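Bimanual cell, part 4: cables, tape and a napkin
21 November 2020

Most of the mechanical work on the two-arm setup in the workshop was finished in July. What has taken the time since then is everything between the arms and the computer. This post covers the hand mounting, the table frame and the first two-handed grasp on soft material. The arms themselves were covered in part 2 and I won't repeat that.

Both hands are now bolted up with the Utside adapter plates. The first set of plates had the bolt pattern clocked wrong by 12 degrees, which the calibration absorbed well enough that I didn't notice until I tried to bring the fingertips together. Qusai Karam recut them on the shared mill in one evening. Homing now repeats, and the thumb clears the fourth finger over its full range with the default limits in place.
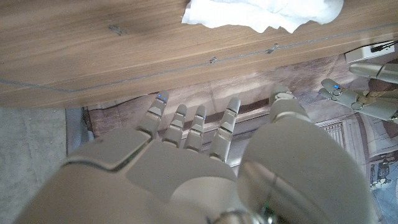

Fingers extended toward the table edge, tip LEDs on.

The park pose puts the hands low and ahead of the base. I don't love it. Leaving park, the planner has to back away from the table edge before it lifts, and the first version of the script skipped the back-away step if the arm had been jogged by hand. I added a check on wrist height against the tabletop. If the wrist is below the threshold, the lift is refused and the arm retracts first. The threshold is a constant in the config file and should be measured again if anyone changes the table.

Cable routing went through three versions. Version one ran the hand cable down the forearm in spiral wrap and pulled tight whenever the wrist rolled past 90 degrees. Version two used a Salard clip at the elbow, and the clip walked along the shell. The current version is less tidy and works better: the black cable leaves each hand and goes out to the side in a wide arc, with nothing fixed near the wrist. The slack has to stay out of the head camera's view of the fingertips, so check that after any rerouting.

The work area needed a definition that both the software and a person standing nearby could use. I had it as four corner coordinates in a YAML file, which is fine for the planner and useless for anyone placing an object.
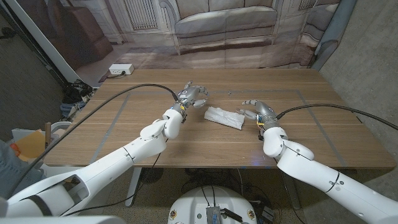 Workspace limits are now set from the tape, and the YAML is generated from a touch-off routine in which one fingertip visits each corner. The routine takes a few minutes and has to be run per arm. Gray tape on brown wood grain gives enough contrast for a person to see the rectangle, and anything laid between the hands, like the crumpled white cloth, is easy to judge as inside or outside. The planner rejects targets past the line, with a margin for finger length.

Force limits were the next problem. The hands report motor current as a raw count, with no unit in the manual. With the fingers closing on nothing, the left index settles at 1,017 and the right at 1,033. I spent a while trying to explain the difference and then gave up and stored an offset per finger. The Dwivedi driver has a field for this already, undocumented, in the per-joint block. Contact is declared when the count rises above the stored value for several consecutive samples. A single sample is too noisy.

Soft material makes this harder. A finger closing on cloth meets its own thumb through the fabric, so the current trace looks almost the same with or without the napkin in the grip. I ended up using fingertip position as a second condition. It is crude, and a thin enough fabric will defeat it.
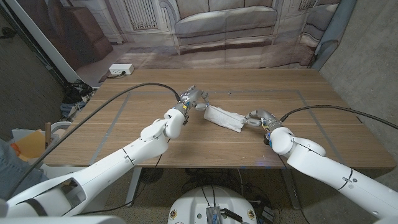 For two-handed holds the arms run off one trajectory with a fixed offset between the wrists. Commanding them separately let the spacing drift during the lift, and a few millimeters is enough to change the tension noticeably. The shared trajectory is a small change in code, but it required both controllers on the same clock, and the Movus bridge only exposes that through its older interface. I pinned the older version.

Still open:

Touch-off for both arms in one pass.
A better contact test for thin fabric.
Strain relief on the base module wiring.
Unfolding. The current grasp picks two points by hand in the viewer, and the software has no idea where the corners are.

Config files and the revised plate drawing are in the repository under cell/rev4. The old plate drawing is still there too, marked obsolete. Don't cut that one.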